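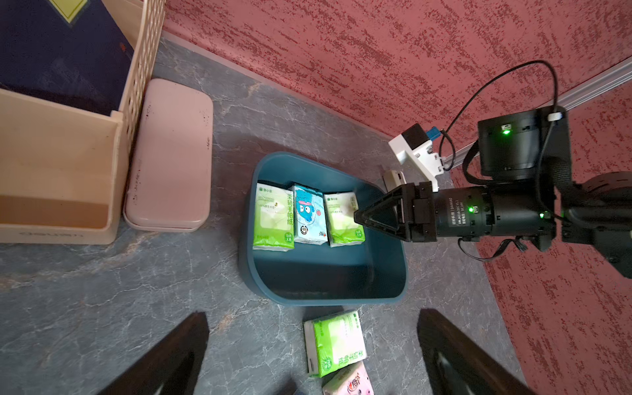 Gwendolyn Montoya asked that the ticket stay open until the gripper spares are priced, as the purchase request cannot go forward with a blank line in it. She added that the current figure covers the arms and the mounting hardware only, and that Purchasing will return any request that leaves out consumable parts.

Search tickets Enter keyword or ticket number

Filed under: Equipment Planning > Robotics > Quotes and Spares

Subject: Second packing station, small soft goods — spares and budget line
Opened by: Ansel Quintanilla
Assigned to: Harriet Sorensen
Status: Pending vendor
Opened: 11/10/2026

Summary of request

The Gilwood site requests approval to equip a second station for placing pocket tissues upright in a plastic basin. The existing station uses two-finger grippers and joint motors on a DC24V supply. The request must state the full cost of the second station for the first year of use, including spare finger sets, cables and one replacement motor. The quote received from Irnix does not break these out.

Problem as reported

Finger sets on the existing station are wearing sooner than the budget allowed for. The original plan assumed one change of fingers per year. The site has made four changes since June. Each change was charged to general maintenance, so the cost does not appear under the station's own account and was not carried into the new request.

Log

Entry 1, A. Quintanilla
Maintenance records were pulled and the four changes confirmed. Two were full sets and two were single fingers. The soft packs slip when the finger pads become smooth, and operators have been raising the grip force to make up for it. Grip force was returned to the original setting, and operators were asked to report slipping packs before changing it again.

Entry 2, H. Sorensen
The Irnix quote was compared with the one from Draltent. Irnix lists a spares kit at $600 but does not state the contents. Draltent lists finger pads separately from the finger bodies, which would allow the site to replace the pads alone. A written parts list has been requested from Irnix. Please do not enter the $600 figure in the request until the list is received.

Entry 3, D. Thibodeaux
Power was reviewed at the request of Facilities. The supply at the existing station has no capacity left for additional motors. A second station will need its own 24-volt supply and a separate emergency stop circuit. Neither item is on either quote. My estimate for both, with installation, is around $2,000. This should be entered as a facilities cost — it will otherwise be questioned at review.

Entry 4, H. Sorensen
Irnix replied that the kit contains one pair of fingers, one cable and fasteners. No motor is included. Lead time for a replacement motor is seven weeks. At that lead time the site should hold one motor on the shelf, and the request should say so plainly. Irnix has been asked for a price on the motor and on pads sold alone.

Entry 5, T. Marchetti
Finance will accept the request in two parts if the spares price is delayed. Part one would cover the arms, mounting hardware and power. Part two would cover spares and must follow within the same budget period. Please note that funds approved under part one may not be moved to part two. Past maintenance charges will be moved to the station account once Ansel supplies the work order numbers.

Entry 6, A. Quintanilla
Work order numbers sent to Finance. No further reports of slipping packs have been entered under the restored grip setting. The pads will be inspected at the next scheduled maintenance and the result added to this ticket.

Open items

Irnix: price for one motor and for pads sold alone.
H. Sorensen: revised comparison of both quotes, with spares shown as a separate line.
D. Thibodeaux: written estimate for the power supply and stop circuit.
T. Marchetti: transfer of past charges to the station account.

Contact Equipment Planning | © Tănase Support Services | Back to top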